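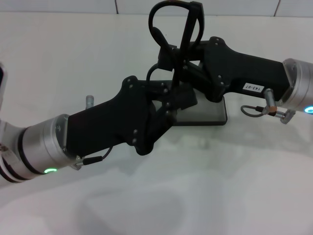 How Does Scoring Work in Gaelic Football?

Have you ever looked at a Gaelic football score and thought, "Wait, is that a math problem?" A score might look like 2-6. It's really easy once you know the trick!

Look at the goalposts first. They're shaped like a big letter H, with a net on the bottom half. If the ball goes into the net, your team gets a goal. If it sails over the crossbar and between the tall posts, your team gets a point.

A goal is worth 3 points. So the first number in the score is goals, and the second number is points. Let's try it with two make-believe teams, Korkness and Bastos.

Korkness: 2-6
Bastos: 1-8

Korkness has two goals. That makes 6 points, plus the other 6, for a total of 12. Bastos has one goal, so that's 3 points plus 8, and that makes 11. Korkness wins by a single point! (Phew, what a game!)

Are there other ways to score?

Yes! In newer rules, a player who kicks the ball over the bar from far enough away can earn two points with one kick. There's a big curved line on the field to show how far back you have to be. Imagine the cheer when one of those goes over!

Can you throw the ball?

Nope! You can kick it, or you can hit it with your hand or fist to pass it. You can run with it too, but after four steps you have to bounce it or drop it onto your foot and kick it back up into your hands. That second one is called a solo, and it takes loads of practice. Try it in the yard with a soft ball and see how many you can do in a row!

Pristaslow Kids' Sports Pages, 3/13/25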